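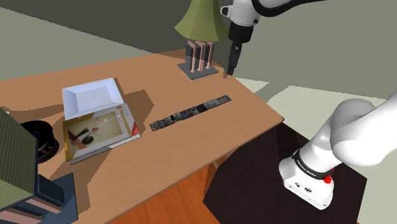

Skokow: a solo in the dark (well, mostly)
Performance Making 2, final project report

My project was a 20-minute improvised solo called Skokow, and I'll say right away that I had never gone on stage without a script before this semester. I'm a lines person! I like to know what my hands are doing. So the plan was to give myself one rule (start from the last word somebody in the front row says to me) and see how long I could keep going.

I rehearsed at the Bultel studio, mostly at nine at night when it was free. I recorded every run on my phone and wrote down each time I stopped moving to think. In the first week that was constant. I'd get one nice image going, a man waiting for a ferry, say, and then I'd drop it because I got scared it was boring. My teacher's note was to stay with the boring part for two more breaths. I hated that note and I used it in every single run afterward.

We did the piece twice in October at the Michalski, which seats 164, so it felt huge with just me up there. My budget was $475 and nearly all of it went on the hall deposit and a new floor covering (the old one squeaked and I kept playing to the squeak). The first night I got the word "butter" and talked way too much. The second night I got "Tuesday's" and hardly spoke for the opening four minutes, and I could hear people leaning in, chairs creaking and everything.

What I'd change: shorter warm-up, longer ending. Both nights I bowed out the second I got a laugh, and I think there was more in there. I've applied to take a longer version to the Skomer fringe next year, with a musician this time, if I can find one who doesn't mind not rehearsing the tunes.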